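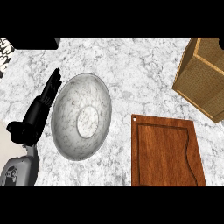 Spoiler tags on a 700-word story?

Nadja Mayrhofer
I post short fan fiction in the Wusunden archive. A reader wants a warning for a character death, but the death is the whole plot. If I tag it, what's left to read?

Corina Koller
Use "author chose not to warn." It's in the drop-down under Rating, 2 lines below where everyone stops looking. Readers who need to know will skip it, and the rest walk in with their eyes open. You can also put the details in the end notes and link to them from the top.

Rahel Imhof
I tag everything. Still got 10 comments in June asking if the dog lives. There is no dog.

Notburga Ruchti
what Corina said, but check the rules if it's for an exchange, some don't allow that option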